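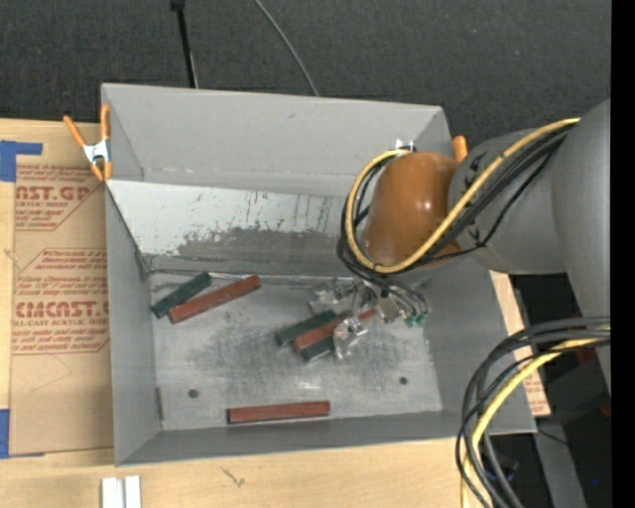
April. Up at 5, coffee, then straight to the Hikley plant. The Donora lemon soda went back on the line this morning, first run in 28 years. We filled 700 cases before lunch and lost 2 pallets to bad caps.

Tasted one warm off the line. Sweeter than I remember, less fizz – the lab says it matches the old recipe card. Vass wants the first load in their Fletmont stores in 8 days. I said we could do it if the labels come.

Home late, feet sore. Put a bottle in the fridge for my sister and forgot to call the cap supplier.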